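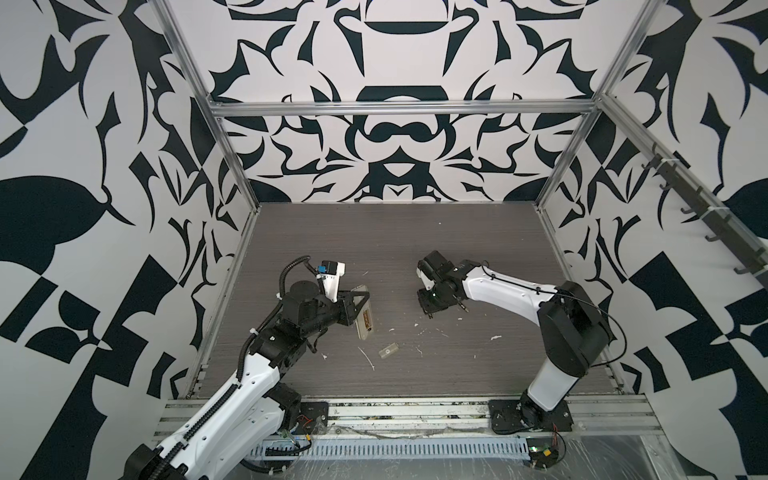 Black and white on three walls, dark gray top

Board: Walls, Floors and Paper
Thread: Big pattern in a small room - one wall or all of them?

kaltley_kit
April 25, 2020
Powder room, no window, white walls. I want a large black and white print, mirrored down the middle if I can get it. My husband says one wall only. I say all of them, and a dark gray counter to calm it down. Has anyone done the full room and regretted it?

gandach44
Did all four walls in our half bath. No regrets. A small room with one busy wall looks like you ran out of paper.

Plumbline_Pat
I'd go with your husband. I hung paper for a living and I've taken down plenty of black and white. People like it for a year. Also, black shows every seam. If the paper shrinks at all you get a thin white line from ceiling to baseboard.

gandach44
You can fix the seams. Run a black marker down the paper edge before you hang it, or paint the wall dark behind the joint.

Plumbline_Pat
Marker bleeds into the white parts once the paste hits it. I've seen it. Paint behind the joint is fine.

Hafþór Kirkegaard
Agree on paint, not marker. The bigger issue with a mirrored print is where you start. Find the center of the back wall, drop a plumb line and work out to both corners. Start in a corner and the middle of the design ends up wherever it ends up. And order extra. My repeat was 30 inches and I wasted more than I used on the wall over the door.

kaltley_kit
How much extra? The one I like is from Yáñez and it isn't cheap.

Hafþór Kirkegaard
Two rolls for a room that size. Make sure they all have the same batch number. My first order came with some from 1416 and the rest from 2364, and the blacks did not match. One was nearly brown next to the other. They swapped them but it took until June.

jivis_fan
Has anyone tried peel and stick for this? I used the Jivis one in a rental closet and it was easy to line up.

Plumbline_Pat
Closet, sure. Not in a bathroom.

gandach44
Mine is peel and stick and it's been up two years. It's a half bath, there's no shower.

Plumbline_Pat
Then you got lucky with your walls. Fresh flat paint and it will let go at the corners.

kaltley_kit
No shower in here either, but I'm going with paste. Three walls now, and the door wall stays white. He can live with that - I asked. Ordering tonight and I'll check the batch numbers when the box comes.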